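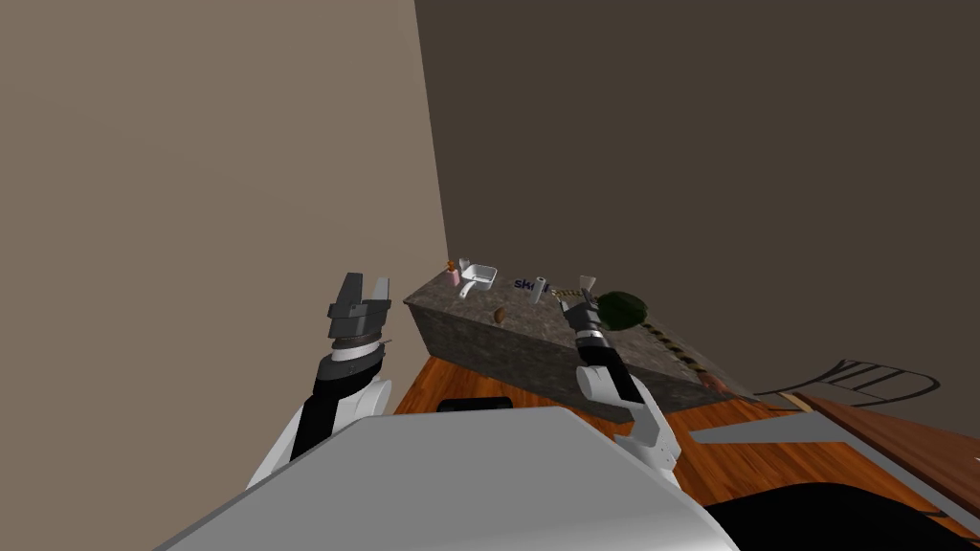

Handout 19, page 1 of 4

Robot Learning for Manipulation
Section notes: View randomization in simulated two-arm tasks
Instructor: Parvathi D'Souza. Notes prepared by Nithin Gounder.

1. Setting

The policies in this section are trained in simulation and take color images from a camera on the robot's body, together with joint positions for both arms. The output is a short sequence of joint targets and two gripper commands. The kitchen counter scene is the one used in Lab 4: a gray stone slab with small items toward its back edge, a wooden table beyond one end, and plain walls.

Two properties of this view matter for the method. First, the robot sees a good deal of itself. The light gray torso shell covers the bottom of the image and hides most of the floor in front of it. Second, the view is tilted, so the counter runs on a steep diagonal. A policy that has only seen level views tends to learn "up in the image" as a stand-in for "away from the robot", and that shortcut fails as soon as the camera rolls.

2. Method

Let T be the nominal camera pose in the torso frame. At the start of each episode we draw an offset d and render from T composed with d. The offset has six components, three for position and three for rotation. It is held fixed for the whole episode. Drawing a new offset at every step was tried by Rai and dropped; the policy learned to average over frames and reacted slowly near contact.

Roll is drawn uniformly from -30 to 30 degrees. Pitch and yaw use a narrower range, given in the Lab 4 configuration file. The policy is not told the value of d. It has to recover the relation between image and workspace from what it sees, and the robot's own links are the most reliable cue, because their positions are also known from the joint readings.

Object placement is randomized separately. Thin and jointed items, such as the beaded cord that passes under the right gripper, are kept in the scene as distractors. They are costly to simulate, so the solver step is reduced whenever a finger is within the contact margin.

3. Result

Two policies were trained on the same 217 demonstrations, replayed under different cameras. Policy A used the nominal pose only. Policy B used the sampled offsets. Both were then run on 30 held-out camera poses, one pick per pose, with the same target object throughout.

Policy A: 19 of 30 picks completed.
Policy B: 29 of 30 picks completed.

Most failures of Policy A were reaches that stopped short of the back edge or passed to one side of the target. The single failure of Policy B was a grasp on the wrong object, at a pose where the forearm hid the target.

4. Limits

The test has one target and one room. Lighting was not varied. The unused arm was commanded to hold its position, so the result says nothing about tasks in which both grippers work on the same object. Shetty's notes for the next section cover that case.

5. Before lab

Render the nominal pose and one sampled pose, and mark the torso shell in each. Derive the image position of the right gripper from the joint readings and d. State which components of d can be recovered if only the torso shell is visible and neither arm is.

Configuration questions go to Pankaj Kaushik. Write-ups are due Sep 15, 2026.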